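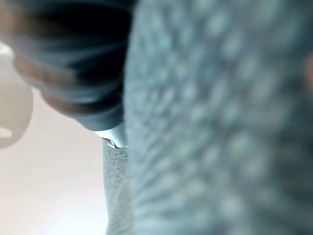

Equipment Review: Sodier Fabric Shaver, Mains Model

Reviewed for the Flinberg Residence household services office by Merle Wihongi
Issued 30/12/2022

Purpose of the review

The residence owns a large stock of knitted throws, bed covers and cardigans for loan, many of them in their fourth or fifth winter. Pilling is the most common reason a piece is withdrawn from the linen room. In previous years the work of removing pills was done with hand combs, and the results depended a good deal on who was holding the comb. The office was asked to find out whether a powered shaver would do the job evenly and without damage.

The Sodier was bought at the normal retail price. The supplier had no part in the review and has not seen this text.

What is supplied

The box contains the shaver, a power cord, one spare blade, a cleaning brush and a printed guide. The guide is short and clear. It does not say how to order further blades, and Anahera Hinds had to write to the supplier to obtain the part number.

The cord is 9 feet long. This is enough for a sorting table beside an outlet, though staff working at the far table needed an extension.

Performance on knitwear

Over the review period the linen room treated 424 items. Most were wool and acrylic blends; a smaller group was pure wool. Pieces were washed, fully dried, laid flat and worked in small circles with light pressure.

On close, even knits the shaver performed very well. A medium throw took about 40 minutes by comb and a fraction of that with the Sodier, and the surface was more uniform at the end. On open or looped knits the result was less certain. The widest guard setting must be used, and the operator should stop often to check for raised loops. Two cardigans were snagged at the cuff during the first week — in both cases the narrow setting had been left on after work on flat covers.
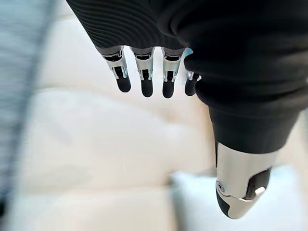
Black fabric covering and silver metal joints, over a pale surface.

Felted pieces should not be treated at all. The blade lifts fibers that are better left alone, and Rawiri Tamihana reported thinning on one sample after a single pass.

Noise and comfort

The motor is louder than expected. It is acceptable in the linen room with the door closed, but residents in the adjoining lounge asked that it not be used in the afternoon, and the schedule was changed to suit them. The handle is comfortable for right- and left-handed users. It does become warm after 60 minutes of steady use, and the guide asks that the unit be rested at that point.

Cleaning and upkeep

The lint cup is too small. It fills quickly, and when it is full the shaver loses suction with no warning light or change in sound. Emptying it is simple. The blade lifts out without tools once the unit has been unplugged, and the brush reaches most of the housing, although fine dust gathers around the guard ring and has to be wiped away with a dry cloth.

Comparison with the Venkataraman model

The linen room also holds an older Venkataraman battery shaver. It is quieter and easier to carry between floors, but it slows noticeably before the charge runs out and leaves patches on heavier knits. Staff continue to prefer it for collars and small repairs.

Recommendation

The Sodier is approved for linen room use on flat and closely knitted pieces. Looped knits may be treated by trained staff only. Felted items remain on the hand-care list.

A second unit has been requested for the upper floor, with delivery expected in February. Questions about training should be sent to Raquel Abreu at the household services office.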